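Small Things That Go Missing: A Study of Lost Hair Accessories and Other Small Belongings in Student Housing

Project report, Design and Everyday Life module
Submitted Tuesday, March 26, 2024

1. Background

Our group was asked to choose an ordinary household problem and study it over one term. We chose the loss of small personal items, mainly hair ties, clips, earrings and rings. These things cost little, so people replace them without thinking much about it. Over a year the cost and the waste add up, and several people we spoke to found the searching more annoying than the spending.

The study took place in Sidivley Court, a student residence of four floors with shared kitchens and single bedrooms. We picked it for two reasons. Two of the group already lived there, and the bedrooms all have the same furniture, which made it easier to compare one room with another.

2. Aim

We wanted to find out where small items are put down, where they are found again, and whether a simple open container changes either of these. We did not set out to design a new product. An early plan to make our own tray in the workshop was dropped after the first tutorial, as it would have taken up most of the term.

3. Method

We recruited 12 residents through a notice in the laundry room. Each kept a paper diary with one line for every item they lost, found or replaced. The lines were short: the item, the place and the time of day. We asked them not to tidy more than usual.

In the first half of the study, which began in November, the residents carried on as normal. In the second half each was given an open box or dish and told to use it however they liked. Some chose a ceramic dish from the Quispe charity shop and others used the lid or base of a gift box they already had. We did not tell them where to put it.

By the end we had 1,286 diary lines. These were typed into a spreadsheet and sorted by place. Where the handwriting could not be read we left the line out. We also left out lines about phones, keys and bank cards, as people look after these in a different way.

4. Results

4.1 Where things are put down

Before the boxes were given out, the most common places were the bedside table, the edge of the bathroom sink, the bed itself and coat pockets. Hair ties were also left on door handles and round the necks of bottles. Earrings were nearly always taken off in the bedroom, and rings nearly always in the kitchen before washing up.

4.2 Where things are found

Hair ties turned up in bedding more than anywhere else. Several residents wrote that they only found them when changing the sheets. The next most common place was the washing machine, usually inside a duvet cover or a sleeve. Single earrings were found on the floor beside the bed, or were not found at all.

4.3 Effect of the boxes

All the residents used the box at least once. Those who put it on or next to the bed used it most. Those who put it on the desk used it for the first few days and then went back to old habits. Boxes with a lid were hardly used with the lid on, and two people threw the lid away.

A box did not stop things being lost in pockets or in shared bathrooms. It mainly helped with items taken off late in the evening.

4.4 Mixing of items

We had expected people to keep jewellery and hair accessories apart. Most did not. Thin chains got caught in elastics and had to be picked free, and one resident stopped using the box for necklaces for this reason. A few made a divider from folded card. The dividers stayed in place in the deeper boxes but slid about in the shallow ones.

5. Discussion

The place of the container mattered more than its shape. This agrees with the notes from our visit to Illus, a small storage shop in town, where staff told us that customers often bring back nice boxes because they have nowhere near the bed to stand them.

Colour may also matter. Three residents said a pale or white inside made dark hair ties easier to see, and one with a black dish said the opposite. We did not test this, and the group was too small to say more.

The main weakness of the study is the diary. People forget to write down what they have lost, and they may not notice for weeks. The second half also ran close to the exam period, when residents spent more time in their rooms.

6. Costs

The Brurkeo student fund gave us 500 pounds, of which we spent less than half. The money went on printing, dishes and a small voucher for each person who finished the diary. The rest was returned.

7. Further work

A longer study could include shared houses and families with children. It would also be useful to weigh the hair ties bought in a year and compare them with those thrown away. The blank diary sheet and the spreadsheet headings are kept in the module folder for any group that wants to use them.

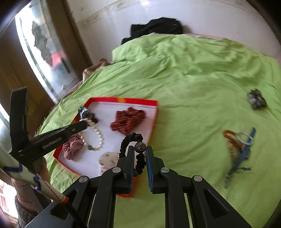

Figure 1. Beaded black hair tie, with other hair accessories in a shallow open box.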